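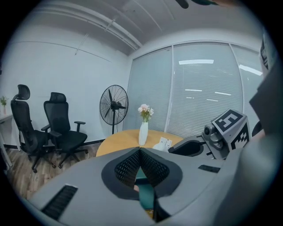
Man lerne in diesem Projekt zuerst, die eigene Hand zu beobachten, sagt Nelly Ñahui, und das dauere länger, als die meisten zu Semesterbeginn annähmen. Erst danach ergebe es Sinn, über Regelung und Lernverfahren zu sprechen.

Hochschule Zindska: Studierendenprojekt Ustov geht in die zweite Phase
Lehrprojekt zum Greifen mit handgeführten Werkzeugen wird ab September fortgesetzt

Die Hochschule Zindska führt das studentische Robotikprojekt Ustov im kommenden Wintersemester fort. Das hat der Fachbereich Automatisierungstechnik zum Abschluss der ersten Projektphase beschlossen. Ustov ist als Wahlpflichtprojekt im Bachelorstudium verankert und umfasst vier Semesterwochenstunden. Die Teilnehmenden erarbeiten darin Bewegungsabläufe für das Greifen und Ablegen kleiner Alltagsgegenstände und bereiten die Aufzeichnungen so auf, dass sie später für die Ansteuerung eines Roboterarms genutzt werden können.

Kennzeichnend für das Projekt ist die Arbeit mit handgeführten Greifern. Die Studierenden führen das Werkzeug selbst und zeichnen ihre Bewegung dabei auf. Schwarz-weiße Markermuster an den Geräten dienen der Bestimmung von Lage und Ausrichtung im Raum. Geübt wird an einem runden Holztisch, auf dem neben dem jeweiligen Greifobjekt auch Gegenstände stehen bleiben dürfen, die mit der Aufgabe nichts zu tun haben, etwa eine Vase mit Blumen. Der Fachbereich hat sich bewusst für eine Umgebung mit gewöhnlichem Mobiliar entschieden.

In der ersten Phase haben die Teilnehmenden 459 Durchgänge aufgezeichnet, geprüft und mit einer schriftlichen Bewertung versehen. Jeder Durchgang folgt einem einheitlichen Protokoll, das die Studierenden zu Beginn des Semesters selbst entworfen und im Verlauf mehrfach überarbeitet haben. Festgehalten werden der Ausgangszustand des Tisches, die gestellte Aufgabe, der Ablauf des Griffs und der Zustand nach dem Ablegen. Durchgänge, in denen ein Gegenstand verrutscht oder der Griff neu angesetzt werden muss, werden ebenfalls dokumentiert und gesondert gekennzeichnet. Über die Frage, ab wann ein Griff als misslungen gilt, wurde in den Projektsitzungen ausführlich diskutiert. Die dabei gefundene Regelung ist Bestandteil des Protokolls und wird in die zweite Phase übernommen.

Kleine, leichte Verpackungen haben sich als besonders anspruchsvoll herausgestellt. Sie geben unter Druck nach, kippen bei seitlicher Annäherung und lassen sich nach einem Fehlgriff oft nur schwer wieder aufnehmen. Die Projektgruppe hat für diese Objektklasse ein eigenes Übungsblatt erarbeitet, das Annäherungswinkel, Greifhöhe und Geschwindigkeit getrennt behandelt. Es steht den Lehrenden des Fachbereichs ab dem Wintersemester auch für andere Veranstaltungen zur Verfügung.

Nelly Ñahui hebt die Rolle der gemeinsamen Auswertung hervor. "Wenn zwei Personen dieselbe Aufzeichnung ansehen und zu verschiedenen Urteilen kommen, beginnt die eigentliche Projektarbeit", so Ñahui. Die Studierenden müssten dann begründen, welches Merkmal der Bewegung sie für ausschlaggebend hielten. Solche Begründungen seien anfangs knapp ausgefallen und im Laufe des Semesters deutlich genauer geworden.

Organisiert ist Ustov in zwei Arbeitsgruppen. Die Gruppe Aufzeichnung verantwortet den Aufbau am Tisch, die Kalibrierung der Kameras und die Durchführung der Griffe. Die Gruppe Auswertung prüft die Daten auf Vollständigkeit, vergibt die Kennzeichnungen und bereitet die Übergabe an die Simulation vor. Zur Semestermitte tauschen die Gruppen ihre Aufgaben – ein Wunsch der Teilnehmenden, dem der Fachbereich bereits in der laufenden Phase entsprochen hat. Für die Übergabe ist ein gemeinsamer Termin vorgesehen, an dem beide Gruppen nach Protokoll arbeiten und offene Punkte schriftlich festhalten.

Unterstützt wird das Vorhaben von der Firma Mirani, die dem Fachbereich Verbrauchsmaterial und Ersatzteile für die Werkstatt bereitstellt. Die Auswahl der Aufgaben, die Bewertung der studentischen Leistungen und die Verwendung der Aufzeichnungen liegen allein bei der Hochschule.

In der zweiten Phase soll der Schwerpunkt auf Aufgaben liegen, bei denen mehrere Handgriffe aufeinander folgen. Vorgesehen sind unter anderem das Umsetzen eines Gegenstands mit anschließender Drehung sowie das Ablegen auf begrenzter Fläche. Außerdem wird die Projektgruppe untersuchen, wie sich wechselnde Lichtverhältnisse auf die Erkennung der Marker auswirken. Der Projektraum verfügt über eine breite Fensterfront mit Jalousien, sodass sich Messreihen bei unterschiedlichem Tageslicht ohne Umbau durchführen lassen. Die Ergebnisse dieser Reihen werden im Abschlussbericht getrennt ausgewiesen.

Ebenfalls neu ist die Teilnahme am studentischen Greifwettbewerb Viken. Die Hochschule Zindska wird dort mit zwei Teams antreten. Die Zusammensetzung wird innerhalb des Projekts bestimmt und soll Studierende aus beiden Arbeitsgruppen berücksichtigen. Eine Anrechnung der Wettbewerbsteilnahme auf die Prüfungsleistung ist nicht vorgesehen. Die Vorbereitung findet außerhalb der regulären Projektzeiten statt, der Projektraum ist hierfür an Vorlesungstagen bis 20 Uhr geöffnet.

Das Projekt steht Studierenden der Studiengänge Automatisierungstechnik, Mechatronik und Angewandte Informatik offen. Vorausgesetzt wird der Abschluss des Moduls Grundlagen der Messtechnik; Programmierkenntnisse sind erwünscht, können jedoch im begleitenden Tutorium erworben werden. Die Prüfungsleistung besteht aus einem Projektbericht, einer Präsentation und der Mitarbeit an der gemeinsamen Dokumentation. Interessierte melden sich über das Sekretariat des Fachbereichs an. Zu Beginn der Vorlesungszeit im September findet eine Einführungsveranstaltung im Projektraum statt, bei der die Geräte unter Anleitung erprobt werden können. Eine Teilnahme an der Einführung verpflichtet nicht zur Belegung.

Der Bericht zur ersten Phase wird derzeit redaktionell bearbeitet und anschließend über die Hochschulbibliothek zugänglich gemacht. Er enthält das vollständige Protokoll, die Kennzeichnungsregeln und eine Übersicht der verwendeten Greifobjekte. Schulen und andere Hochschulen, die ein vergleichbares Lehrangebot planen, können das Protokoll beim Fachbereich anfordern.

Kontakt für Rückfragen:
Hochschule Zindska, Pressestelle
Anfragen zum Projekt Ustov leitet die Pressestelle an den Fachbereich Automatisierungstechnik weiter. Abdruck honorarfrei, Belegexemplar erbeten.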